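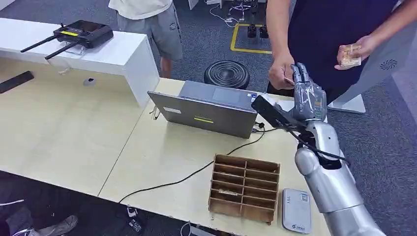 Cardboard sorter for hand-counting notes: slot layout?

hawwad
Posted 25/10/2021
Building a divided tray from corrugated cardboard for the club cash count. Two columns, open top. Notes get dealt off the stack one at a time, one denomination per slot. Last count was 900 notes and took 30 minutes. Is it worth making the slots deeper?

Bornholm
Depth is not the limit. Slot width is. Cut it 19 mm over the long edge of your largest note. Any tighter and folded ones catch on the divider.

lholroyd
Disagree. Wide slots let the notes skew, and you square every pile again before banding. I run mine tight and flatten folds first.

Bornholm
Flattening is a second handling of each note. That costs more than squaring a pile.

lholroyd
Depends on the share of folded notes. Ours is low.

hawwad
Ours is high, mostly from the door. Total was 3,415 and the first pass did not match the sheet.

Majali
Keep scrap slips out of the slots you count from. Use the bottom row for those. Also move the laptop cord off the front edge of the table before you start dealing.

hawwad
Will cut the wide version and recount in November.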